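How a practice room gets a robot ready for work

Before a robot can put things away in a real house, it has to practise. At Trultton, a small company that makes helper robots, much of that practice happens inside a computer. The robot there is a computer model with the same joints and the same reach as the real one, and it works in rooms that are made on a computer too.

A practice room like this is called a simulation. It needs looking after, just as a machine in a factory does.

Masaru Oda looks after the rooms. Each morning he starts with the robot's camera. The camera in the simulation must sit at the same height and tilt as the camera on the real robot. If the real one gets moved, even by the width of your finger, Masaru changes the numbers in the computer to match.

Next he checks the floor. A computer floor has a setting for how slippery it is. If the number is too low, boxes slide away as soon as the robot touches them. Rugs and bare floors get different settings.

Then come the lights. Real houses have shadows, and a shadow can look a lot like a solid object to a camera. Masaru moves the lights between practice runs so the robot sees shadows in many shapes.

Last of all, he puts in the thing the robot will work with. In May it was boxes. The team had made 137 practice rooms by then, and every one needed a box.

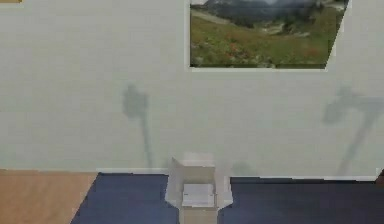
An open box on a navy blue rug in a computer-made room.

A box with its flaps out is hard for a robot. The flaps get in the way of its hand, so it has to learn to reach in over the top.

Sometimes a room breaks. A box might sink through the floor, or shake by itself. When that happens, Masaru stops the run, checks the size and weight of the box, and starts again. One week the robot did 2762 runs, and he had to fix two rooms.

Comments

Prekow: My class read this. Do the robots get tired of practising?

Raston Library Kids: No, but the computers get warm! We liked the part about the shadows.

Mia's dad: She wants to know what colour the real robot is.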